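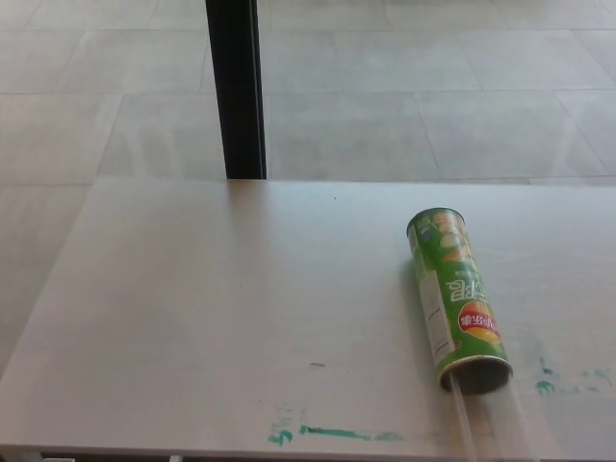

Folding a large paper map back into its original form is easier when the map is opened fully before any fold is attempted. Readers of the Hedegaard Map Room are asked to work on a flat surface wide enough to take the whole sheet. A large tabletop with a smooth, pale, matte surface, like the one shown, suits the purpose well: creases in the sheet show clearly against it, and the paper slides without catching. A kitchen table or a clean hard floor will also serve at home. Carpet will not, as the sheet sinks into it and the creases wander.

This page covers the refolding, flattening and storage of folded sheet maps, including walking maps, road maps, town plans and coastal charts issued folded. It does not cover rolled maps, maps backed with linen, or maps bound into books. Readers borrowing any of those should speak to the desk first.

Last revised 2/4/25

Before you begin

Wash and dry your hands. Hand cream should be left off until the work is finished. Remove watches, bracelets and rings with raised settings, and put pens away. A soft pencil may be kept nearby for notes, but notes should be made on a separate sheet of paper and never on the map or its cover.

You will need:

A clear surface larger than the open map
A soft, dry brush
Two or more small weights with smooth bases
A bone folder, or the back of a clean spoon
Plain acid-free tissue, if the map is to be stored

Weights should be light. Beanbag weights are preferred in the Map Room. At home, a clean sock filled with rice and tied at the top does the same job. Do not use books with rough cloth covers, which can rub the ink.

Opening the map

Lay the folded map on the surface with the front cover facing up. Open the long folds first if the sheet permits it, then the short ones. Some publishers reverse this order, and a map that resists should be closed again and tried the other way. The Eltis walking series, for example, opens sideways into a long strip before it opens downward. Sheets in the older Vornley road series open downward first, and most of the split folds we repair on them come from readers pulling sideways too early.

Once the sheet is open, brush away any loose dirt, working from the center toward the edges. Crumbs and grit trapped in a fold will cut the paper when the map is closed.

Reading the creases

Every fold in a map is either a ridge, which rises toward you, or a valley, which sinks away from you. With the printed side up, run one finger lightly across the sheet from left to right and note which each fold is. On most sheet maps the upright folds alternate all the way across, ridge then valley, in the manner of an accordion. The cross folds are fewer. There is often only one, at the middle, though large sheets may have two or three.

Where a map has been folded badly for years, false creases will be present. The true creases are straight, evenly spaced, and run the full height or width of the sheet. They are usually more worn than the false ones, and on older paper they may show a faint brown line. If you cannot tell them apart, measure the cover. The panels of the map will be very close to the cover in width, allowing a little for the thickness of the paper.

Refolding the map

1. Turn the open map so that the cover panel is in its correct place. On most sheets the cover is at the outer left or outer right, on the back of the sheet.

2. Decide whether the accordion folds or the cross folds are to be made first. This is the reverse of the order in which the map opened. If it opened sideways and then downward, close it upward and then sideways.

3. Make the first fold by bringing the edges together and letting the old crease find its place. Do not press yet.

4. Check that the edges meet. If they are out by more than the width of a pencil line, open the fold and begin again. Small errors at this stage grow with each fold that follows.

5. Continue with the remaining folds, one at a time, holding the finished panels in place with a weight.

6. When the cover is at the front and all panels lie square, press the whole packet gently with the flat of the hand.

7. If a crease still springs open, draw the bone folder along it once, lightly, through a piece of clean paper. Repeated strokes weaken the fibers.

A map should never be forced into its cover or slipcase. If it will not go in, one or more panels have been folded out of order, and the map should be opened and refolded from step 1.

Flattening false creases

False creases can be reduced but seldom removed. Open the map and place it printed side down on clean blotting paper. Cover it with a second sheet of blotting paper and a smooth board, and set weights evenly across the board. Leave it for nine days. Readers who check the map earlier than this generally find that the creases return.

Water, steam and irons should not be used. Many printing inks run when damp, and coated papers may stick to themselves. This applies equally to modern maps described as weatherproof.

Splits and tears

Small splits where two folds cross are normal in a map that has been used. Household tape must not be applied. The adhesive yellows, spreads into the paper, and takes the printed surface with it when removed. If the map belongs to the Map Room, return it with a slip of paper marking the place, and no charge will be made for ordinary wear. If the map is your own, repair tissue and wheat starch paste may be used, and a separate page on this site — Mending Paper at Home — gives the method.

Storage

Folded maps are best kept upright, side by side, in a box slightly deeper than the tallest cover. They should be snug enough not to lean but loose enough that any one may be lifted out without dragging its neighbors. A standard box holds roughly 70 walking maps. Keep the box away from outside walls, heating pipes and direct sun.

Maps that are seldom used may be wrapped in acid-free tissue. Maps of value should be stored open and flat, if a drawer of sufficient size is available. The Skullstead survey sheets in our own collection are kept in this way, and readers may see them flat on request.

Borrowing and returns

Folded maps may be borrowed for three weeks. Up to six may be taken at one time. They should be returned folded in their original order, in the plastic sleeve supplied. A reader who is unable to refold a map should bring it back open or loosely rolled — this is preferred to a map folded by guesswork — and the desk will complete the work.

Printed copies of this guidance are available at the desk as Leaflet 796.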